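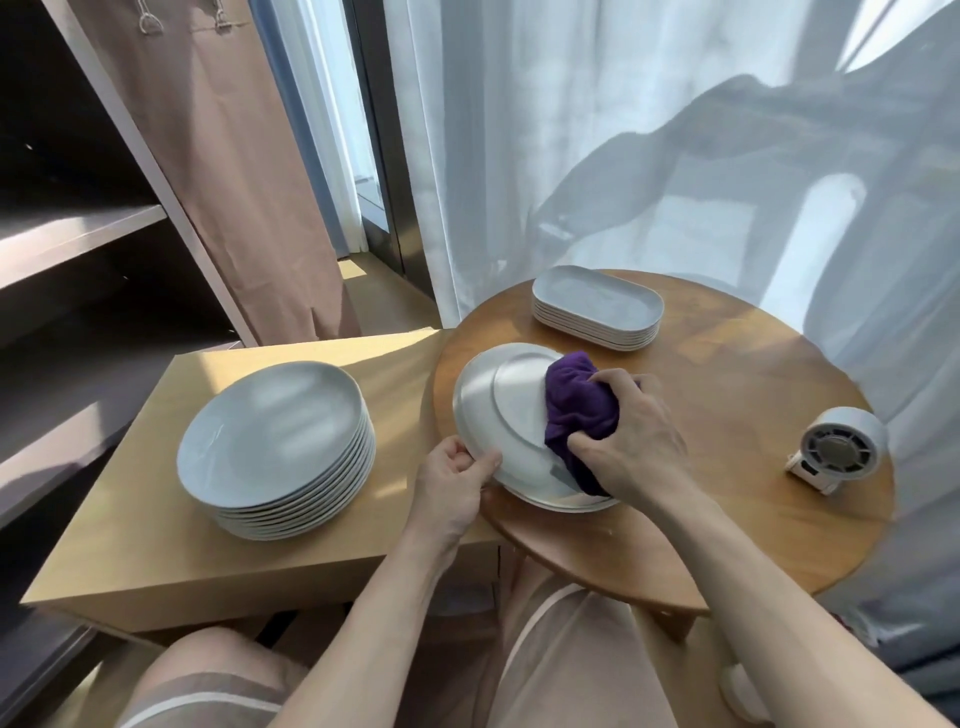 Ticket 1030: Gray film on the bottoms of Fomari plates
Opened by: Trinidad Zapata
Status: Open

Hi again! So I bought the Fomari dinner plates in March, plus the oblong dishes that go with them, and I love them, but the undersides keep leaving a grayish film on whatever plate is underneath. It's worst right at the foot ring (the raised circle on the bottom). I wash with Gralo liquid, rinse in warm water, air dry on a rack. No dishwasher in this apartment, so you can rule that one out!

What I've tried so far:

1. Longer rinse. No change that I could see.
2. Half the soap. A little better? Maybe? I may have been wishing.
3. White vinegar in the rinse water, one capful. Smelled like a pickle jar for an evening and the film came back by the next stacking.

Reply from Jinfeng Tan, Korkik Housewares Support
Thanks Trinidad. Please try going over the bottoms by hand with a soft cloth, no cleaner on it, and press into the angle where the ring meets the plate. Keep the round ones and the oblong ones in separate stacks while you test. If the cloth picks up gray, tell us where on the plate it came from.

Update from Trinidad, 6/28/25
OK, did the whole lot this morning at the round table by the window, with the little fan out. Plate upside down, one hand on the rim, purple cloth in the other. I found that if you bunch the cloth up into a knot you can really lean on the ring, and a flat cloth just skates over it.

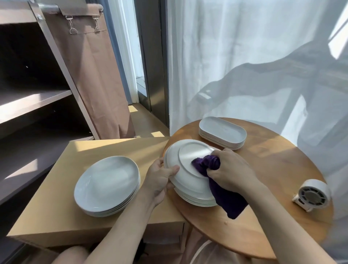 4. Cloth only, bottoms only. The smooth part inside the ring comes up nice and shiny. The ring itself still feels a bit draggy under my thumb, like very fine chalk, and that's where the gray on the cloth came from.
5. Next up: felt pads between the plates. I have a pack from Zhong, 16 in it, and I'll leave them in for a week before I write back.

One question while you have this open, Jinfeng: is the ring supposed to be glazed all the way around? If it's bare on purpose I'll stop scrubbing at it and just live with the pads.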